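How to record shirt-and-hanger runs for the Rillov club task

Most guides to this task make it sound like an afternoon's work. It isn't, and I would distrust any team that says otherwise. What follows is the routine our student group settled on after throwing out most of its first batch. It may suit your arms or it may not.

Before you start

You need two arms, one shirt with a collar, one thin hanger and a bed. The Rillov rules allow a table, but I think a table flatters everyone. Sheets move and wrinkle, and a policy trained on a bare worktop will fall to bits the first time it meets bedding.

Set the gripper force low. We use level 3 on the Stamura controller, whatever the setup sheet says about starting higher. Check that each cable has enough slack with the arm fully stretched, then check again with the wrist turned.
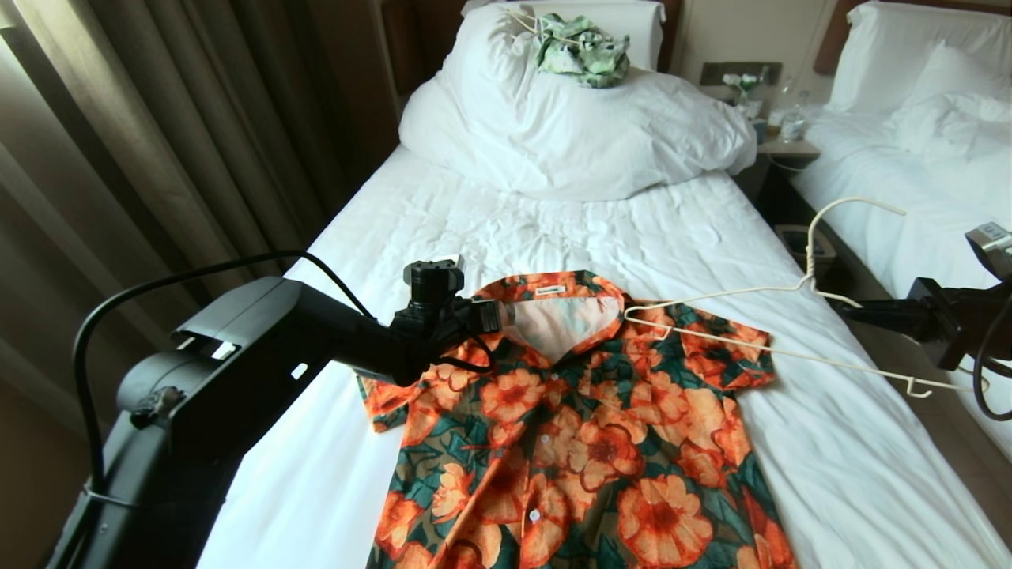 FUSTTHORPE, 9 March 2023

Laying out

1. Put the shirt flat on the bed, front side up, with the collar open. Spread the sleeves. Don't smooth the sheet underneath.

2. Place the hanger beside the collar with the hook pointing away from the shirt. It can lie over a shoulder. Move it a little between runs, or you'll train a very expensive way of reaching for one spot.

3. Bring one gripper to the neckline and the other towards the hanger. Stop there and look at both camera feeds before you press record.

A busy print is worth having in the set. Plain shirts gave us prettier numbers, and I don't believe them.

Recording

4. Lift the collar first, then bring in the hanger. Go slowly. If the cloth slips, carry on and mark the run as a slip.

5. Save every run, good or bad. We kept 242 out of 570, and the rejects taught us more about our own driving than about the robot.

6. Swap drivers every half hour. Tired people get jerky, and the jerks end up in the data.

What to be wary of

The Söderlund scoring script passes a run if the hanger is inside the collar at the end. It doesn't care whether the shirt would stay on when lifted - ours often didn't. Add a lift and a hold of 2 seconds, and report both scores. Yours will drop. Entries close in August, so there is time to be embarrassed now and fix it.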